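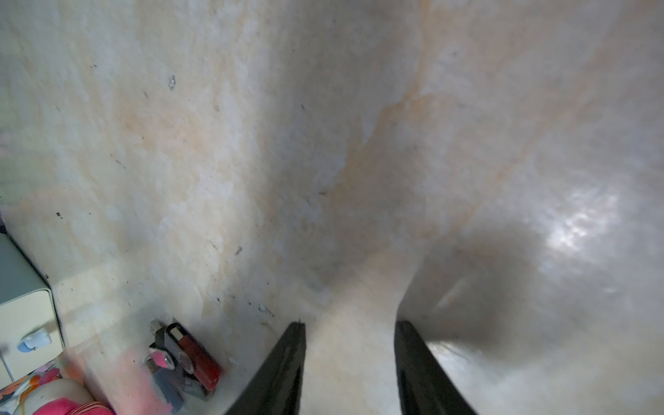 Mestura two-finger gripper with wrist camera: setup and care

The Mestura is the gripper we fit to our tabletop arms at Lundus, and it is the part of the cell we get asked about most. Two flat black fingers, one small camera at the wrist, one cable back to the controller. I love how little there is to look after on this thing, but the little there is does matter!

What the camera should show

With the fingers open, both tips should sit low in the view with a gap of tabletop between them. If only one tip shows, the camera bracket has shifted. Loosen its 4 screws, turn the bracket until both tips are back in view, and tighten again a bit at a time, working corner to corner.

Work surface

Any flat top will do. Marble patterns are fine, and we like them for testing (the veins give you something to line up against when you jog the arm). Two things to watch on a pale, polished top: glare and specks. A bright patch of reflected light can wash out whatever is lying in it, so move the lamp before you start changing exposure settings. Small dark specks can get picked up as objects if your detection threshold is set low. Wipe the top down, then take a new background shot.

The arm throws its own soft shadow too. Take the background shot with the arm parked at its working height, fingers open, or the shadow will be missing from it.

Small items in a group

Picking from a tight cluster is where this gripper gets fun. Come in from above with the fingers open just wider than the item you want, and go slowly for the last bit. For a cylinder lying at a diagonal, turn the wrist so the fingers close across it. Things close to the camera will look soft, so set your grip point from higher up and keep it.

Regular care

Wipe the finger faces with a dry cloth before each session.
Clean the lens with a lens tissue. No sprays.
Check for play in the fingers every 22 hours of running time.
Re-zero the open position after any finger swap.
Replace the finger pads at 1,650 grip cycles if you handle hard plastic all day.

Spares

Finger pair, matte black
Pad set
Camera bracket with screws
Lozano wrist cable, straight or angled plug

The older Ultamora bracket fits as well, but you will need to redo the camera alignment.

Page by Narendra Shukla, updated 23 Jul 2023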